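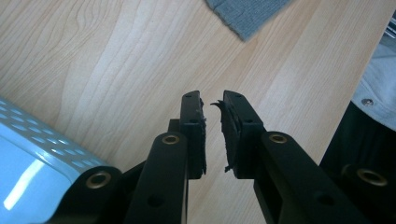

The cold plunge people finally got to my gym in February, and I have been in a bad mood about it ever since.

I should say up front that I have no medical training. I'm a person who reads the small print on things and gets annoyed, which my sister says is a hobby and my dentist says is why I grind my teeth. But I've now had the cold water pitch given to me by two trainers, a cousin, the man who fixed my boiler and a woman in line at the pharmacy, and I'd like to write down what I think before I'm worn down and start doing it myself.

The claims, as they reach me, go like this. Cold water fixes sore muscles. It burns fat. It boosts the immune system. It cures low mood, or at least gives it a good kick. It makes you more disciplined, more awake, better at your job. Margaux Riviere, who teaches the early class and whom I like a lot, told me it had also sorted out her hair. I asked sorted out how. She said it was just better.

That's a long list for a tub of water. When one thing is supposed to fix your knees, your waistline, your sadness and your hair, I start wanting to see the receipt.

So I spent a few evenings reading. I read studies where I could get at the whole thing, and summaries where I couldn't, and I'll admit the summaries are where people like me go wrong, so take this as one amateur's notes.

The sore muscle part has the most behind it, and I was a little disappointed by that. People who get into cold water after hard exercise do tend to say they feel less sore over the next day or so. Fine. But think for a minute about how you would test that fairly. You can give a person a sugar pill and not tell them it's a sugar pill. You can't put a person in a tub of ice water and not tell them. Everyone in the cold group knows they did the hard, brave thing, and then someone with a clipboard asks them how they feel. I would say I felt great too. I'd have to, after that.

There is also some work suggesting that if you're lifting weights to get bigger muscles, getting in the cold right afterward may get in the way of that. I brought this up with Anselmo, one of the trainers, since he's the one telling the lifters to do it. He said it depends on the person. I asked him which person. He said it depends.

Fat burning. You do use energy keeping warm, no argument. Shivering is work. But you get out after two minutes and then you're starving, or I would be, and everybody I know who does this follows it with a large breakfast and talks about how good the breakfast was. I couldn't find anything that made me think two minutes in a tub was going to do what a walk wouldn't.

Immune system. I don't even know what "boost" is supposed to mean here. My allergies are my immune system being boosted and I would like less of it, please.

Mood is the one I feel worst about being grumpy over, because people tell you about it with real feeling. My neighbor Teresa Szulc had a rotten year, and she started going to the lake with a group, and she says it got her through the winter. I believe her. I've seen her, she looks well. But when I ask her to describe a morning, she describes getting up early, driving out with Jadwiga, laughing at each other's hats, twenty seconds of swearing, then tea from a flask and half an hour of talking in the car with the heater on. If I were trying to work out which part of that was the medicine I'm not sure I'd start with the water. Take away the lake and keep the rest of it and I bet you'd get most of the way. I can't prove that. Nobody is going to pay for the trial where one group gets friends and tea and a warm car and the other group gets a tub alone in a garage.

And the tub alone in a garage is what's for sale! That's what gets me. The lake is free. Teresa paid for a hat. Meanwhile the gym has a poster up for a home unit called the Rinville, and the Rinville is 3,786 dollars before delivery. I read the brochure twice, standing up, with my coat on. It has a chiller and a filter and a lid. It has an app, naturally. It says it is "informed by ancient Nordic practice," and I would love to know which ancient Nordic person had the app.

The brochure also says that 732 users were surveyed and "the vast majority" felt more energetic. I wrote to the company to ask how those users were picked, and what they were asked, and what the number was behind "vast majority," given that they seemed to have it to hand. I got a nice reply thanking me for my interest and offering me 400 dollars off if I ordered by the end of the month. So I now know that the real price is 400 dollars lower than the price, and I know nothing more about the survey. My guess is they asked owners. If I had spent that kind of money on a bathtub I'd feel energetic too, or I would certainly tell my husband I did.

(There's a cheaper one by a firm called Plasteck that is, as far as I can tell from the pictures, a barrel. I have more respect for the barrel. It says what it is.)

A few people have told me I'm not being open-minded, so I'll put down what would change my mind. I would like to see studies that run longer than a few weeks. I'd like them to have ordinary people in them, my age, with bad knees, as well as young men who already exercise six days a week and would probably feel fine if you put them in a bath of soup. I want the cold tub compared with something people would believe in just as much, so it isn't cold water against sitting in a chair. A warm pool with a fancy name would do it. Call it thermal reset therapy and put it in a nice room. If cold beats that, by a decent amount, for something you can measure without asking people how they feel, I will write another post with my tail between my legs.

I'd also like somebody to talk about the risk like an adult. The gasp you do when you hit cold water is a real thing, you don't get to choose it, and if your face is under when it happens that's very bad news. It's hard on the heart, too. If you have any kind of heart trouble or high blood pressure you should be asking a doctor, and I mean one who isn't selling a tub. The poster at the gym covers all of this with the words "listen to your body." My body has been extremely clear on the subject.

Freya Fairclough, who I've known since school and who argues with me about everything, says I'm missing the point. She says people do it because it's hard, and doing something hard first thing makes the rest of the day feel smaller. She doesn't care about inflammation. She thinks the science talk is only there because grown adults feel silly saying "I like how it feels after."

I've been chewing on that for a week. I think she's partly right, and I wish more people would just say it. I like how it feels after I clean the oven. I don't tell people in the pharmacy that it has reset my nervous system. If the gym put up a poster reading COLD TUB, IT'S HORRIBLE AND THEN IT STOPS, I would have no complaint at all, and I might even get in.

Where she and I still disagree is on whether the other stuff does any harm. Freya says who cares, it's their money. I think it does matter a bit. My cousin has a shoulder that has hurt for almost a year and he hasn't had it looked at because he's "managing it with cold exposure." He has a chart on the fridge. The shoulder is not on the chart, only the minutes are. He's up to six. I asked him whether he could lift his arm above his head yet and he changed the subject to breathing.

Anyway, the gym is holding an open morning for the tub at the end of the month, free for members, and Margaux has put my name on the sheet without asking me. I've told her I'll come and hold towels. I plan to ask everybody how they feel before they get in as well as after, which I notice is a question the brochure people didn't mention asking, and I'll bring my own pen.

Comments are open. If you've got a proper study, send me the whole thing and not a screenshot of the abstract with a flame emoji on it. You know who you are.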